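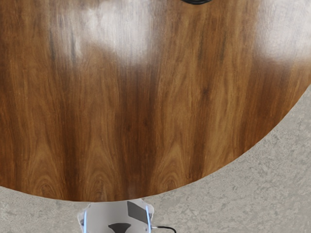

Ramil Belmonte asked what the simulator is supposed to settle that an afternoon with the real arm wouldn't, and said he'd want an answer before any more shop money goes to Traltar.

5th April
Minutes taken by Dagný Bergmann

Dimas Sembiring answered that he can run 300 tries overnight in the simulator and maybe 40 by hand on a good Saturday. Ramil said 300 tries at the wrong thing is still the wrong thing. He pointed at the shine on the round tabletop and asked if the glare was there on purpose. Dimas S. said the lights are the defaults and he hasn't touched them. Rizal thought glare was fair game, as our own bench lights are worse.

Gripper. Rizal Sutanto has a new set of printed fingers, version 2. I asked if version 1 had ever been tested against anything heavier than a mug. It had not. Agreed that version 1 gets tested first. Rizal not happy with this.

Cable. The simulated one stays out of the way nicely. Ramil doubts ours will, and so do I. Dimas Yusof will try a clip at the wrist and a longer loop. No purchase needed.

Table. The model in the simulator is round and ours is a square door on trestles. Dimas S. says the edge matters less than the height. I would like that shown, and asked for one run with a square top before the next meeting. He said fine.

Money. Request for $100 for a second motor driver from Homov. Ramil against, Rizal for, Dimas Y. wants to see the old one fail first. Held over.

Omosis. Dimas Y. still thinks their free planner would save us weeks. He has said this before. He may install it on his own laptop and not on the shop machine.

Door code changes at the end of April. Ask Rizal for the new one.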